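# Earbuds on the returns floor

We've had the arms at Zesov since June, mostly on earbud returns. One holds the charging case open, the other goes for the buds.
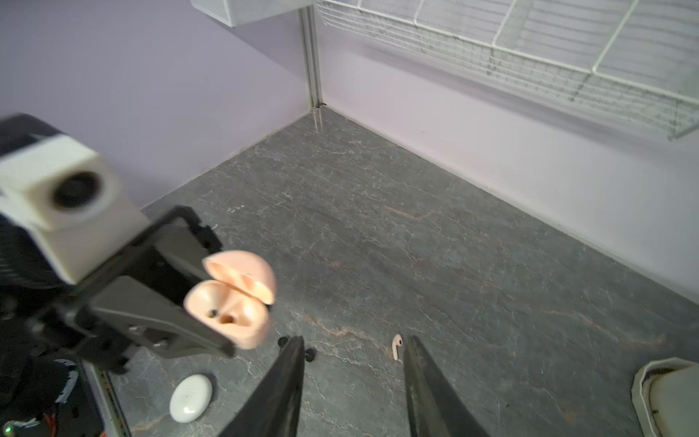
My old shift partner reckons the arms took the only part of the job you could do while talking. I think that's fair. We used to sort around 3000 returns a month by hand, and you could chat all the way through it.

Now there are 16 of us on the floor, same as before, but the work is different. I log faults, check the serial numbers the system can't match and step in when a bud gets dropped. My wrists feel better. The afternoons feel longer – less to do with your hands, more looking at a screen.

Pay hasn't changed. The job title has, and the new one took management 173 words to explain in an email. Training on the second station starts at 7.30, so I'm off to bed.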